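How Does a Comic Get Made?

Have you ever curled up on the couch with a comic, read the whole thing before dinner, and then wondered how long it took somebody to draw it? A comic you can gobble up in twenty minutes might have kept an artist busy for most of a year. That sounds like a terribly long time, but once you know all the little jobs that go into it, you might wonder how they ever finish at all!

We're going to follow a make-believe comic from the first scribble to the last splash of colour. Ours is called The Ferry to Sadport, and it is the story of a young wombat named Kurnix who gets on the wrong boat. It will be 34 pages long.

First comes the idea

Ideas turn up in all sorts of places. Some artists get theirs on the bus, or in the bath, or while they are meant to be listening to something else. Most of them carry a small notebook so the idea doesn't wander off again before they get home (ideas are dreadful at staying put).

Our idea began with a question: what would you do if your boat went to the wrong town? From there you can ask more and more questions. Is Kurnix frightened, or a bit excited? Who else is on the boat? What is in his suitcase? You don't have to answer them all in one go. Some writers keep a list of questions stuck above their desk for weeks and fill in the answers as they come.

Then comes the script

A comic script looks a bit like the script for a play. It tells you what happens in each box and what everybody says. The boxes are called panels. Here is a tiny piece of ours:

Page 3, panel 1. Kurnix is standing at the rail, looking for his grandmother on the wharf.
Kurnix: She said she'd wear her yellow hat.
Page 3, panel 2. The wharf. There are a lot of hats, and none of them are yellow.

See how short the words are? Comics don't have much room for talking. If a speech balloon gets too full it covers up the picture, and then the poor artist has drawn a lovely wharf for nothing.

Thumbnails, which aren't on your thumb

Before drawing the real pages, an artist makes very small, very messy ones. They are called thumbnails because they are little, although most are bigger than your own thumbnail. Stick people are perfectly fine. All you are trying to find out is where the panels go and whether the story makes sense when you read it through.

A big panel makes the reader slow down and look around. Lots of small panels make things feel quick and jumpy, so they are good for a chase. When Kurnix first sees the town of Prarkavik out of the mist, we'd give him a whole page for it. 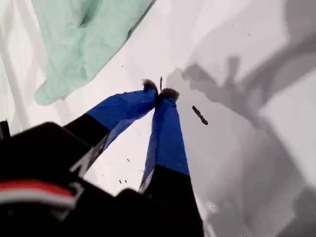 Pencils

Now the proper drawing begins. Artists usually work on paper that is larger than the printed book, and they press very lightly so that mistakes rub out easily. There will be plenty of mistakes, and that is all right. Hands are hard. Horses are harder. Even people who have been drawing since they were three will tell you that bicycles are a nuisance.

One tricky part is making a character look the same on every page. If Kurnix has a torn left ear on page 2, he needs a torn left ear on page 30 as well. To help with this, artists draw a model sheet, where the character is shown from the front, the side and the back, and with a happy face, a cross face and a sleepy face. They keep it beside them the whole time.

Ink

Pencil lines are soft and grey, so the artist goes over them in black. You can use a brush, a dip pen, a felt-tip or a computer. Thick lines make things seem close or heavy, and thin lines are good for whiskers and faraway hills. Inking is slow work, and a lot of artists like to put music on.

Colour and letters

Colour can tell you how a story feels. Our ferry pages might be cold blues and greys, and then when Kurnix finds the warm little bakery on Jaunzems Street everything could turn orange and gold. You'd almost smell the buns!

Last of all come the letters. A whisper can be small and wobbly, and a shout can burst right out of its balloon.

Try it yourself

You don't need to draw 34 pages. Fold a sheet of paper in half, and then in half again, and open it out. You've got four panels. Put something ordinary in the first one, something surprising in the second, and see what happens in the other two. Use whatever pencil is in the drawer. When you've finished, read it to someone, and ask them what they think happens next.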